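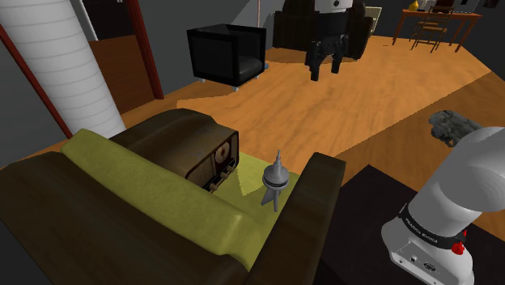

Findcombe Wood Heat Group
Minutes of the November meeting, Hutchins Room, 7:00 p.m.

Chair: Imre Dobos
Apologies were received from the Dorik end of the valley, where the road was closed.

1. Minutes of the last meeting
Agreed, with one correction. The chipper was lent to us by the Lisent sawmill and we did not buy it. Several people had been very pleased to hear we owned one, so sorry about that!

2. The district heating loop
This took up most of the evening and it was a great discussion. Imre reported that the trench between the school and the library is finished and the pipe is in. The pressure test was done twice and the line held both times. The boiler house still needs its flue, but the concrete pad has cured and the fuel bunker doors have arrived in the right size, which after last winter felt like something to cheer about (and people did).

The school has asked whether heat could be on before the winter break. Imre thinks it can if the flue comes by the end of the month. If it comes later than that, the old oil burner will carry the school through and we switch over in the new year. The meeting was happy with either, though there was a lot of hope in the room for the first one.

Agreed: Imre to call the flue supplier every week until we have a delivery slot.

3. Chip moisture
We had another good look at the drying figures. Chips from the thinnings stacked in spring are coming in nicely, well inside what the boiler wants. Chips from the tops and branches cut in late summer are still too wet and have been going moldy in the middle of the pile. It was suggested that we stop chipping green material altogether and let it season at the roadside first, bark on, with a cover over the top of the stack only. There was real enthusiasm for this as it also means less needle litter in the bunker.

We have roughly 14 weeks of dry fuel under the roof at Dorik if the weather is average. A hard January would eat into that faster.

Agreed: no green chipping after this month. Roadside stacks to be tagged with the month of cutting.

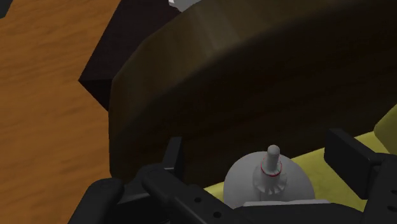

Lisent asked how we would keep track of which stacks were ready, because tags blow off and the mill yard has lost plenty of them over the years. The suggestion from that side was to paint the month straight on the butt ends, in two colors, one for softwood and one for hardwood. Everyone liked this much better than tags and the action above was changed to paint.

4. Slash left on the ground
A long and cheerful argument. Some would like to bring out nearly all the tops from the Hutchins block, since the tractor will be there anyway. Others pointed out that the soil on the upper slope is thin and that the needles and fine twigs are most of what feeds it. The compromise is that we take the heavier tops from the lower, flatter part and leave everything on the slope where it falls. Brush mats stay in the wet crossing so the wheels don't cut it up. We will look at it again after one full season.

5. Ash
The ash from the trial boiler has been tested and is clean enough to spread. Two growers want it for their hay fields, and the group would also love to try a strip in the Hutchins block to see what the young birch makes of it. It must be kept dry until spreading and nobody should handle it without gloves and a mask.

Agreed: lidded drums to be found. Spreading in spring, on a still day.

6. Firewood for households
There are 7 loads of split ash and maple ready for homes that heat with a stove and won't be on the loop. Delivery starts with the houses past the bridge. Please remind neighbors to have chimneys swept before they light up for the season, and to stack under cover with the sides open.

7. Any other business
The open afternoon at the boiler house was discussed. Ideas included a chip-sorting table for kids, a cutaway piece of the insulated pipe to pass around, and soup. All three were adopted on the spot.

A replacement belt for the chipper is needed before it goes back to Lisent. Imre to order.

Meeting closed at 9:10 p.m. Next meeting at the boiler house if the lights are in, otherwise here again. Bring a flashlight for the path.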